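## 4. Setting Up the Counter Set

This section covers the parts of the Patby small-kitchen set that live on the counter: the mat, the mug tree, the saucepan with its glass lid, and the plate. Wall fittings are in Section 5. If you ordered the set without the mug tree, skip 4.2 and go on to 4.3.

### 4.1 Choose the spot and lay the mat

You need a flat, level surface that can be wiped down. The mat protects the surface from scratches and small spills. It is not a trivet.

1. Clear the surface and wipe it with a damp cloth. Let it dry fully.
2. Unroll the mat with the curl facing down. If the corners lift, weigh them down overnight.
3. Line up one long side of the mat with the edge of the table, leaving a strip of table showing for your hands and for anything you set down in passing.
4. Press from the middle outward to push out air.

**Note:** Mats shipped from the Nowakowski warehouse before June are slightly narrower. They are laid the same way.

**Caution:** Do not put a pan straight from the burner on the mat. Use a trivet, or let the pan cool on the stove first.

### 4.2 Assemble the mug tree

The tree comes as a base, a post and a bag of pegs. No glue is needed. The pegs are a push fit and will feel tight the first time.

1. Set the base on the mat with the hole facing up.
2. Push the post into the hole and turn it a quarter turn until it stops.
3. Push the pegs through the post, starting with the lowest.
4. Check that the post stands straight. If it leans, pull it out, wipe the hole clear of sawdust and try again.
5. Hang the mugs by their handles. Put the first mug on one side and the second on the opposite side so the weight is balanced.

Place the tree toward the back of the mat if you cook at the same counter, or to one side if you only use the area for serving. Keep it clear of the path your arm takes when you lift a pan.

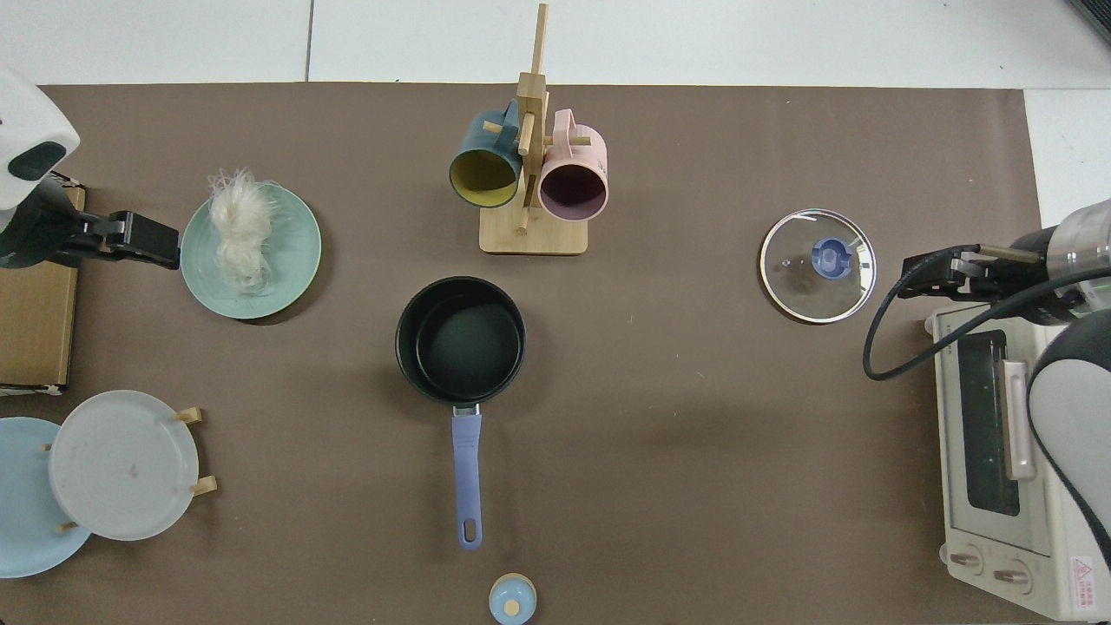 Leave enough room beside the pan for its lid. A lid laid flat next to the pan is easy to pick up again with one hand, and it will not roll. If you lean a lid against the mug tree, it can slide and take a mug with it.

**Note:** The mugs may be hung at different heights. What matters is that they don't knock together. If they touch when you bump the counter, move one of them to another peg.

**Caution:** Never hang a mug by a cracked or glued handle.

### 4.3 Prepare the saucepan and lid

Before first use:

1. Remove the paper sleeve from the handle and any stickers from the lid.
2. Wash the pan and the lid in warm water with a little dish soap. Use a soft sponge.
3. Dry both parts with a towel. Dry under the rim of the lid as well, where water tends to stay.
4. Hold the lid by the knob and try to turn it. It should not move. If it does, tighten the screw on the inside with a coin or a wide screwdriver. Hand-tight is enough, and forcing it can crack the glass.

The oval hole at the end of the handle is for hanging. If you hang the pan, use the hook from Section 5 and not the mug tree, which will tip.

**Caution:** Glass lids can break if they go from a hot pan into cold water. Let the lid cool to room temperature before you wash it. Throw away a lid that is chipped at the rim, even if the chip is small.

### 4.4 Arrange the set for cooking

The layout below is the one we suggest for noodles, soup and anything else that goes from pan to plate. Swap left and right if that suits you better.

1. Put the saucepan on the mat only after it has cooled enough to touch, or on a trivet.
2. Point the handle away from the front edge of the table. A handle that sticks out over the edge is easily caught by a sleeve, or by a child reaching up.
3. Set the plate flat on the mat, to the side of the mug tree. Leave enough space to get your fingers under the rim.
4. Keep the lid in your hand or lay it flat on the mat. Don't put it on the plate.
5. If your set has the call bell (sold as the Trovard bell in some stores), stand it at the back, out of the way of steam.

When you put the lid on a full pan, first push down anything that stands above the rim. Long noodles are the usual trouble. Strands caught under the lid keep it from sitting level and will drip down the outside of the pan.
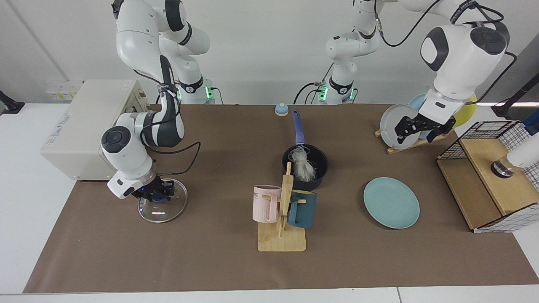
*Figure 4-2. Lid held by the knob, with noodles in the saucepan and the plate to the side of the mug tree.*

To lift the lid off a hot pan, use a pot holder and tilt the far side up first so that the steam goes away from your face. Let the water run off the glass back into the pan before you move the lid over the mat.

### 4.5 Daily care

- Wipe the mat after each meal. Sauce left overnight can leave a mark.
- Wash the saucepan by hand. No steel wool, no scouring powder, no metal spoons on the inside.
- Wipe the mug tree with a barely damp cloth and dry it right away — don't soak it, and don't put it in the dishwasher.
- Hang mugs only when they are dry. Water running down the post will stain the wood over time.
- Once a month, take the pegs out, wipe them and push them back in.

### 4.6 Missing or damaged parts

Check the contents against the packing slip before you throw out the box. Claims for missing parts must be made within 21 days of delivery. Give the part name and the set number printed on the slip, for example set 2,038.

Spare pegs and lid knobs are sold through Aren stores and by mail. A bag of pegs holds 9. Mats are not sold with the spares and have to be ordered as a separate item.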